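The Hullden Road
by Milagros Vidal

Paperback, 316 pages. Also available as an ebook.

The second novel in the Ortuño series picks up in the winter after The Salt Ledger. Inés Ortuño has lost her father's mill and most of his money, and the port of Rellus is under a new governor who wants the river trade for himself. When a grain barge goes missing upriver with 17 men aboard, Inés is the only merchant in town willing to pay for a search.

The trail takes her inland on the old toll road to Hullden, a garrison town that has changed hands three times in her lifetime. The soldiers there have not been paid since harvest. The priest keeps two sets of parish records. A clerk named Bastian Orr offers to help her read them, and she has to decide how far she can trust a man who once signed the order against her family.

Vidal sets her story in a made-up corner of seventeenth-century Europe, and the details of work and money are as solid as in the first book. Readers who liked the tax court chapters in The Salt Ledger will find more of the same here, along with a siege that takes up most of part three.
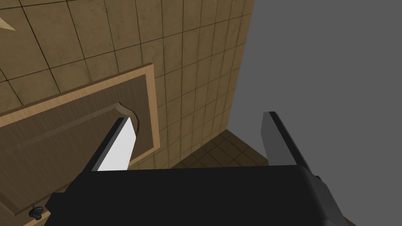

Milagros Vidal: I get asked whether you need to read the books in order. You can start with this one. I wrote the opening chapter so that a new reader would know who Inés is and what she owes, and the rest gets filled in along the road. If you plan to read both, though, start with The Salt Ledger – the ending of that one is given away by page 35 of this one.

What's in this edition

The paperback has the full text of the novel, a list of characters, and a two-page map of the river from Rellus to Hullden. There is also a short glossary of weights, coins and tolls. The author's note at the back covers the real grain riots that gave her the idea for part two. The first chapter of the third book is not included in this printing.

The ebook has the same contents. The map is split over two screens and is easier to read on a tablet than on a phone. Character names in the list link to the chapter where each person first appears.

Note for book groups: the 12 discussion questions that came with the hardcover are no longer printed in the book. They can be downloaded from the Udeseo reading group page, and there is no charge for them.

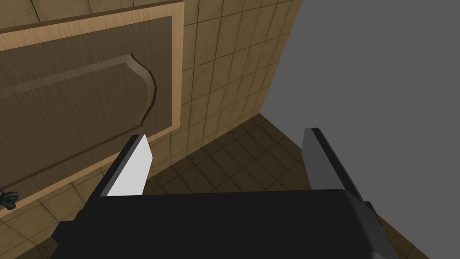 Signed copies

Udeseo has 125 signed paperbacks at the regular price, one per customer. They are signed on the title page and are not personalized. Choose "signed" from the format menu before you add the book to your cart. Once they are gone the option will disappear from the menu, and we don't expect to have more before the third book comes out in March.

Product details

Series: Ortuño, book 2
Publisher: Udeseo
Format: paperback with flaps
Pages: 316
Language: English
Reading age: adult – contains battle scenes and one execution

Shipping and returns

Paperbacks ship from our own warehouse. Orders placed before noon go out the same day. Unread copies can be sent back within 35 days for a refund, signed copies included. Ebooks can't be returned once they have been downloaded.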